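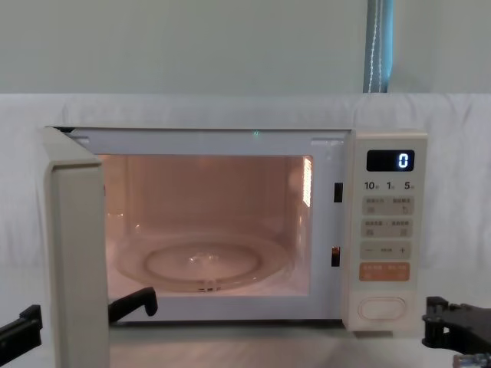 Warrick Lowther 的意思是,关门这一下根本用不着换手指,把手腕的姿态改一改,老的夹爪照样能推上,我们是自己把事情弄复杂了。他早上在群里写了很长一段,语气倒是很客气,还附带问候了一下我的咳嗽(好多了,谢谢)。我先把他的话抄在最前面,因为今天大半天做的事其实都在回答他,而且写到后面大家会发现,他说对了一部分,我说对了一部分,剩下那部分我们俩都没想到。

Drirkgate 工作台记录,9/30/24,微波炉工位,双臂。

先交代一下今天想弄明白什么,省得过两个月回来翻,连自己都看不懂。上次的记录停在"Swanepoel 夹爪开门可以,关门不稳",后面跟了一个大大的问号,再往后是一块咖啡渍。开门这件事我们已经不太操心了,右手去按面板底下那个大按钮,门弹开,左手接过去往外带,整个过程顺得让人心情很好。关门就不一样。门一开到底,几乎和炉子正面垂直,左手要从门的外侧绕过去,找个地方贴住,再沿着弧线往回推,推到最后那一小段还得加一把劲,让门钩进到槽里。Swanepoel 的指面又平又硬,推前半程没问题,最后那一下常常在门板上打滑,听声音就知道,"吱"的一声,然后门停在那里,差一点点,要关不关的样子,看着特别叫人着急。

所以今天的主角是 Trultska 的多指手。左右两边都换上了。换装本身没什么可写的,只有两件小事提醒一下后面的人:一是右边手腕那里的线会绕出来一个圈,别去硬塞,塞进去以后手腕一转就绷住了,让它松松地挂在外面反而好;二是拧完螺丝记得把手指每一节都用手轻轻掰一遍,软的那种掰法,感觉一下有没有卡。我第一遍就忘了,上电以后左手有一根指头弯到一半不肯走,吓得我赶紧拍了急停。结果只是指节缝里夹着一小截扎带头。Pravesh Mtshali 把那截扎带头用胶带贴在了白板上,旁边写了我的名字。行吧。

控制器还是 Trorkora,没有动,参数也尽量没动。我是故意的。上回比相机的时候我们一口气换了三样东西,到头来谁也说不清是哪一样起的作用,开会的时候被问得很难堪。今天就只换手,别的都老老实实放着,连桌子都没挪,布也是原来那块布,皱就让它皱着。

老规矩,先手动走一遍。手动走的好处是心里有数,坏处是很费时间,尤其是我这种一边走一边要停下来记两笔的人。我把左手带到门的下半截,让手指落在门的两边,一根在外侧,一根在里侧,像人用手指头虚虚地夹住一本很厚的书的书脊。这个姿势是上周吃饭的时候拿菜单比划出来的,当时觉得挺傻,真放到机器上一看,还挺像那么回事。它的好处在于两个方向都能用力:外侧那根往里推是关门,里侧那根往外带是开门,中间不用换姿势。用夹爪的时候我们也试过跨在门边上,可是门边又厚又圆,夹爪的行程不太够,合上去总是斜着咬,咬久了我心疼那个门。

里侧那根手指要小心门钩。门钩长在门的内面,都在下半部分,手指落得低了就会跟它们抢地方。我一开始觉得没关系,反正手指有弯度,可以让过去。后来把手往下挪了一点试了试,指尖和下面那个钩子蹭了一下,声音很轻,但我听见了,Pravesh 也听见了,两个人对看了一眼,谁也没说话,我就把手抬回去了。请后面做这个工位的同事都记住:左手里侧手指的落点,宁可往上一点。往上一点力臂没有变化,不亏的。

然后是胸前机位和头部机位的事。本来今天不打算写相机,可是既然两个机位都开着,不看白不看。胸前这个机位离得近,门被看成几乎一条边,立在那里像块厚板子,从门的侧面看手指的落点特别清楚,哪一根在外、哪一根在里,一眼就知道。缺点也是近,手一伸进来就只剩指头,手腕以上全在外面,要判断小臂是不是快要碰到桌沿,靠它是不行的。头部机位正好反过来,手腕、小臂、右边那一圈线,都看得见,门内面的钩子也看得见,可是门外侧被门自己挡住了,外侧那根手指有没有贴实,得猜。

Pravesh 觉得头部机位够用,他的理由是人关微波炉门的时候也不弯腰去看。我说人有皮肤啊,人的手指碰到门自己知道。他说那就加触觉。我说那就写申请。话说到这里两个人都笑了,因为上一份申请现在还压在别人桌上,估计要到 December 才有回音。

下面是正经的部分。两种末端各走 21 遍关门,起点一样,门都是全开,炉里都只放着玻璃转盘,别的什么也不放。Swanepoel 的那 21 遍是换手之前先做完的,没有用上回的旧数据,旧数据那会儿门的铰链还没上过油,不公平。成功的标准就一条:门合上,听见"咔",并且松手以后门不弹回来。光听见"咔"不算,我们吃过这个亏。

Swanepoel:多数能推上,推不上的基本都停在最后那一小段,跟以前一样打滑。有几遍是推上了,但推的过程里指面在门上一跳一跳的,记录员(就是我)犹豫了很久要不要算成功,最后按标准算了,旁边打了星号。凡是打星号的,回头看力的曲线都很难看,锯子一样。

Trultska:21 遍里失败 3 遍。这三遍我单独写一下,因为各有各的毛病,很有意思。

第一次失败,外侧手指落得偏外,推的时候从门边滑出去了,整只手扑了个空,门倒是自己慢悠悠晃了一下,又晃回来,像在说再见。这个怪我,起点示教的时候手抖,后来把落点往里收了一点,再没出现过。

第二次失败,门推到一半停下了,手指还贴着,手臂也没报错,大家就那么站着。去翻 Trorkora 的日志,发现是力的保护触发了,读数到 1972 的时候控制器判定撞到东西,自己停住,停得很温柔,以至于我们过了好一会儿才反应过来它是停了。1972 是控制器自己的原始读数,没有换算,单位我还没搞清楚,手册里那一页写得语焉不详,先照抄在这里,谁查到了请补在旁边。为什么会到这个数也还不清楚,那一遍和前后几遍相比我看不出有什么不同。门轴那一带看过了,桌上也没有东西挡着。

第三次失败最冤。门推上了,"咔"也有了,松手,门又弹开。看回放,右手那时候正在往面板那边收,路径上有一段离底下的开门按钮太近,我怀疑是指头蹭到了按钮。只能说怀疑,胸前机位里右手那一下正好伸出去了,头部机位里手指挡着按钮,两边都没有铁证。以前用夹爪的时候右手也是走这条路,从来没事,可多指手收拢的时候手指是蜷着的,鼓出来一块,占的地方比夹爪大。路径没变,手胖了,就这么回事。已经把右手的待机位往外挪开,后面几遍都没有再弹。

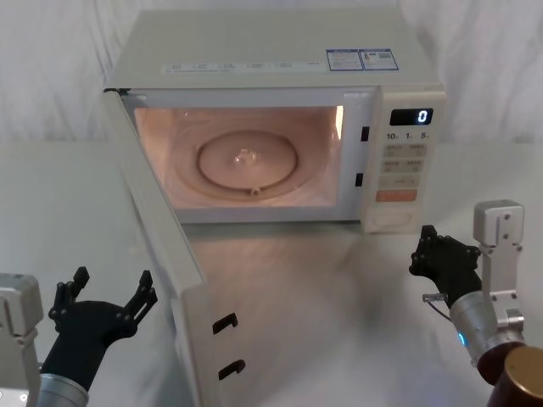 头部机位。门全开,炉灯亮着,左手张开在门旁边,没有接触。

接着说速度。按道理多指手关门应该慢一点,手指要先张开、再落位、再收一点,步骤多。量出来确实慢,慢在落位。手指张开到位以后,Trorkora 要等所有关节都报"到了"才肯往下走,而总有那么一节磨磨蹭蹭的,最长的一遍等了 571 毫秒。听上去不多,可是人在旁边看着,会明显感觉到它愣了一下,像忽然想起什么事情来。Pravesh 说这个停顿让机器看起来很有礼貌,进门之前先敲一敲。我倒是想把它去掉。办法有两个,一个是放宽到位的判定,差一点也算到;另一个是只等真正要碰门的那两根手指,别的手指爱到不到。我倾向第二个,但是需要改 Trorkora 那边的分组,今天没敢动,怕动了就回不来了,上面刚说过只换一样东西的。

手感方面(我知道写"手感"会被笑话,可是确实有手感这回事),Trultska 推门的过程比 Swanepoel 柔和得多。手指有弯度,指节又能让一让,贴上门以后会自己找一个舒服的角度,门沿着弧线转,手指也跟着转一点点,曲线平平的,看了让人舒坦。到最后那一小段需要加劲的时候,它也不会猛地一冲,是慢慢压上去的。门钩进槽的声音都比以前好听。我录了一段存在共享盘里,文件名起得不太严肃,请勿转发给客户。

不过也别高兴得太早。多指手的问题我也老老实实列出来,免得 Warrick 说我偏心。它占地方,前面说过了。它螺丝孔多,缝也多,清洁起来是件苦差事,指节那里擦一遍要换好几根棉签。它对起点挑剔,落点差一点,夹爪还能凑合,它就可能滑出去。还有就是线,手腕那里的线每走一遍都要晃,晃得我心里发毛,总觉得哪天会勾到什么。今天没有勾到。

再回到 Warrick 早上那段话。下午趁着大家喝茶,我把 Swanepoel 又装回左边,照他的说法改了手腕姿态,让指面顺着门的弧线慢慢转,不再死死地对着一个方向推。他人在线上,一边看一边指挥,往左一点,再往左一点,不对,是我的左。折腾了一阵,推了几遍,都推上了,也没有跳。我得承认比我想的好。力的曲线也干净了不少,锯子变成了小波浪。所以前面说的"指面打滑",看来有相当一部分要算在姿态头上,不能全赖给指面硬。这一条我愿意认,晚上请他喝啤酒也行,虽然他离得那么远。

可是,他那个姿态有个前提,门必须从全开的位置开始推。我让他把门半掩着再试一次,夹爪绕过去的时候手腕转不过来,控制器报了关节限位,手臂就僵在那里。换成 Trultska,同样是半掩着的门,手指伸过去一勾一推就上了。半掩的情况我们只随手试了试,没有按标准走,不能当数据用,写在这里是提醒自己下次要把门的起始角度也当成一个变量。真实的厨房里哪有人每次都把门开到底呢,我自己在家就从来不开到底,拿了碗就走,门还在那里晃。

我们俩都没想到的那部分,是炉子自己会动。推到最后加劲的时候,整个炉子在桌面上往后挪了一点点。桌面是光的,炉子脚又小,一遍挪一点,肉眼看不出来,一组做完再看就歪了。Pravesh 先发现的,他发现面板上的开门按钮和示教的时候对不上,右手按下去偏了。我还以为是标定跑了,准备重新标,幸好他去拿尺子比了一下桌边。两种末端都会把炉子往后推,夹爪推得狠一些。今天的数据里有多少受了这个影响,说不好,因为中间我们没有每一遍都量。这是个教训。后来在炉子脚的位置用铅笔在桌上描了印子,每一遍之前看一眼,歪了就推回去。贴防滑垫也可以,可是垫了以后炉子会高出来一截,示教点又要全改,先描印子。请大家擦桌子的时候手下留情,别把铅笔印擦掉。

还有一个小观察,关于灯。门开着的时候炉灯一直亮,暖暖的橘粉色,肉眼看着很舒服,相机可不觉得舒服。右边内壁那一块格外亮,玻璃转盘上又反出好些亮点,视觉那边做边缘检测的时候老是把转盘中间的亮点当成一个东西,信誓旦旦地告诉我们里面有物体。里面只有转盘。为了关门其实不用管它,可是下一步要往里面放杯子,到时候就麻烦了。我试着把头部机位的曝光往下调,亮点少了,黑色的手指也跟着糊成一团,指节都分不开。再调回来。Pravesh 建议给两个机位设不同的曝光,一个照顾炉膛,一个照顾手,听着有道理,放到下一次。

按钮方面顺手记一笔:面板上带字的按钮头部机位里都看不清字,想靠头部机位读按钮是没指望的。橘色那个倒是好认,颜色跟别的不一样,隔老远就知道是它。显示屏上的"0"也清楚。以后要做设定时间的动作,我建议认位置,别认字,以橘色按钮当锚点往上数行。Warrick 说换一台炉子就全废了。他说得对。可是我们现在就这一台炉子。

没做完的事,想到哪儿写到哪儿,不分先后:

到位判定改成只等接触的手指,改之前把 Trorkora 现在的配置备份,备份放两处。

1972 那个读数查单位,顺便看看保护阈值当初是谁设的、凭什么设的。

半掩的门,挑几个角度,两种末端都按标准走一组。Swanepoel 用 Warrick 的新姿态走,这样才叫公平,我今天那组夹爪数据是老姿态的,跟 Trultska 比其实占了人家便宜,汇报的时候要写明白。

右手的新待机位还没有写进公共配置,现在只在我的目录里。谁先用谁吼一声。

买棉签。

临走前把两边手都停在门外面,门关好,布没有拉,桌上工具收了一半,另一半是 Pravesh 的,我不敢动,他摆工具有他自己的一套次序。白板上我的名字还在,扎带头也还在。

(补)晚饭后 Warrick 又来消息,说他在自己那边找了一扇柜门比划,半掩的时候手腕确实转不过去,除非整条小臂先往下沉一截再上来。他问我们桌子前面有没有这个空间。我回忆了一下,左边那截手腕离桌沿已经不宽裕了,再往下沉多半要碰。明天到了先拿尺子量,量完把数字填在这一行后面。

(再补)Pravesh 看完以上全文,在页边写:落点往上挪以后力臂没变这句他同意,但门板会不会扭,要看一眼门的上角跟框之间的缝。好,加到明天的单子里。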